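Print this page | E-mail this page

Plultora Food Co-op, produce group
Minutes, Sep 7, 2025

Present: Laurinda Tavares (chair), Omid Azimi, Vasanthi Chowdhury, Tươi Chu (notes)
Apologies: Houshang Mousavi

1. Last minutes. OK'd, no changes. Omid still owes us the shelf label file.

2. Grapes. Bulk of the meeting. 296 lb ordered from Moriarty, 13 lb written off. Mostly split fruit at the bottom of the crates. Laurinda says crates stacked too high at the depot, wants max 4. Agreed. Tươi to call Moriarty re credit, invoice was $594 and we paid all of it.

Members asking why green grapes have pink or orange patches, a few bunches came back. Vasanthi: it's just blush on the skin, she'd pick those first. Omid not convinced people will beleive a sign. Sign anyway. Vasanthi to write it, two lines max, goes over the green bin.

Also: stop pulling singles off the stem to fill out bags. Snip small clusters. Scissors now on the hook by the scale, please put them BACK.

3. Cooler. Ronano quote in, too high. Bostex quote not in. Houshang chasing. Hold til next meeting.

4. Citrus. Same order as last December unless someone objects. Vasanthi objects to the grapefruit. Carried over.

5. AOB. Bag size for grapes, went round on this a while. Large bags not selling, small ones gone by noon. Try small only for a month, green first, red after if it goes ok.

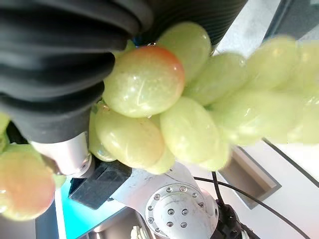
Laurinda will price the small bags same per lb as the large so noone complains at the register. Omid to order more bags and ties.

Closed early. Next date by e-mail.

This site uses cookies. By continuing to browse you accept our cookie notice.

Contact us | © 2025 Plultora Food Co-op | Back to top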